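31/01/2022
Heltberg workshop, humidity and static log

Third dry week in a row. The Tangen logger on the back wall read 17 percent at opening and barely moved all morning. Heating has been on full since early January and the outside air is bone dry, so no surprise there. Door handle shocks all day. Carpet in the corridor is the worst spot.

Ran the Jamance humidifier from opening, 700 ml in the tank. It was empty before lunch and the logger had gone up two points. Refilled it once. I think the room is too big for it, and the gap under the loading door doesn't help.
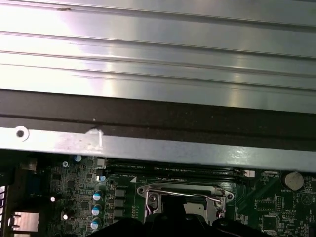
Taped the gap with the wide gray tape for now. A proper brush seal would be better, will measure for one.

Checked the mats next. The two older Grostetis mats on the long bench are still within limits. The one by the window failed, and the snap on its ground cord was loose. Cleaned it, swapped the cord, tested again, passed. Old cord is in the scrap bin, please don't fish it out. 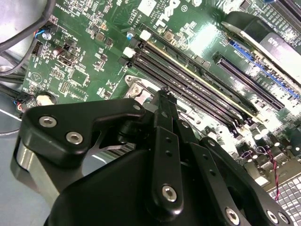
Dell board, memory slots empty.

Wrist straps: tester shows green on all but one. The failed one only passes with the band pulled tight, so I cut it up. Need to reorder. The box of 200 shielding bags is down to the last handful as well, same order.

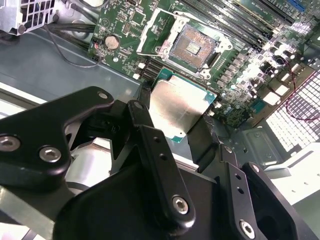
Wool sweaters are still turning up at the bench. Cotton or the shop coats, please. The coats are back from the laundry and hanging by the sink.

Price for a larger humidifier came back at 349, not including the filter. Before spending that I want a week of readings with the gap taped. Moved the logger away from the radiator this afternoon, so don't compare today's late numbers with last week's.
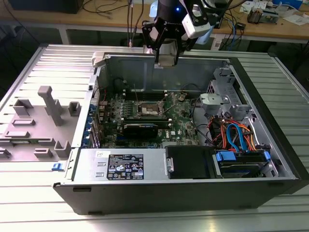 Added in pencil under the entry: moving the logger and taping the door on the same day means we can't tell which one changed the reading. Can we borrow the spare logger from the store room and leave it in the old spot?

Yes, will do it tomorrow. Same interval on both. Check the batteries first.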